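Talk notes – Tuesday, after lunch slot, keep it moving
Working title: Can it do the chores yet?

Start cold. No bio. Straight to the dishwasher story.

So – last winter I kept a list on the fridge. Every chore in the house, who did it, how long it took. My partner added hers. Then I took the list to work and asked which of these I would hand over to a machine today and go out for a walk. Not watch it. Walk out the door.

Floors, yes. Everybody says floors. Pause here, let them nod.

After floors it gets thin fast. Laundry moves itself around inside a drum, fine, but somebody still carries it, sorts it, pulls the sleeve right side out. Same with the dishwasher. The washing was solved decades ago. The loading wasn't.

Main point no. 1 – say it slow: the machine part of a chore is usually the middle. People are still doing both ends.

Shop floor next. Mention Brumanero, I can use the name, Jeptoo cleared it. They make drawer hardware. They have a line that stamps and bends all day with hardly anyone near it, and at the end of that line a person stands and puts parts in a tray. Jeptoo Urio ran the trial there to swap out the tray job. 462 trays over the trial. 220 went through with no human hand on them. Put the two numbers up, say nothing for a second.

Somebody will say that's under half, so it failed. Jeptoo's answer, which I like: look at what went wrong with the rest. Mostly it was parts lying on top of each other. Next biggest was the tray itself sitting crooked. The grip was rarely the trouble. They put in a fence to square up the tray and the afternoon runs got a lot calmer. Cheap bit of bent steel. (don't go into the fence design, I always lose ten minutes there)

Then home again. Sabina Šimek's towel work at Utetti. 100 folds, hand towels only, same size, flat start. Good numbers, but ask what flat start means. It means a person laid the towel out first. Back to both ends!! Tie it in.

Sabina's other thing – the order of the stack. People care wich way the fold faces on the shelf. She had two testers at Utetti who refolded every towel the robot did because the edge pointed the wrong way. If you redo it, it isn't done. Get the laugh if it comes, don't wait for it.

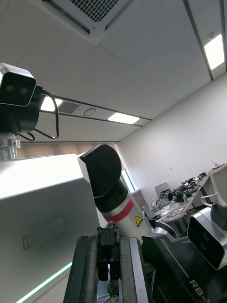 When can I buy one that does the whole kitchen?

Not for a good while, if whole kitchen means you leave and come back to it clean. Single jobs will come sooner, one at a time, and the early ones will want your kitchen set up their way – fixed bins, same plates, clear counter. Ask any seller to show you the job from start to finish with no cuts, in a room they didn't set up.

OK next bit. Speed. People forgive slow at home more than I expected. If it takes all night to empty the dishwasher, who cares, you're asleep. Noise they don't forgive. On the shop floor it's flipped, nobody minds the noise but a slow cell backs up everything behind it. So same arm, same task, could be fine in one place and useless in the other.

Mwakyusa example goes here if time. Small repair shop, wanted help sorting returned screws and clips. Tried a camera and arm, gave up on the arm, kept the camera. It calls out the size and a person tosses it in the bin. Faster than either alone. I think this is where a lot of shop work lands for the next few years and it's not a sad story. Skip if under five minutes left.

Cost slide – go quick. Don't read it out. Only say: count the minutes people spend helping the thing. Resets, wiping the lens, picking up what it droped. Zisell's trial log had a column for this and it was the most useful page in the whole report. If your vendor has no such column, make one.

Wrap up. Go back to the fridge list. Chores I'd hand over now: floors, that's still it. Chores I'd hand over with me nearby: towels, trays of parts, wiping a flat table. Chores I wouldn't: anything with a knife, anything near the baby, fitted sheets.

Ask the room for theirs. Hands up for ironing. Check mic for the back rows before taking questions, and hand over to Sabina for the folding ones.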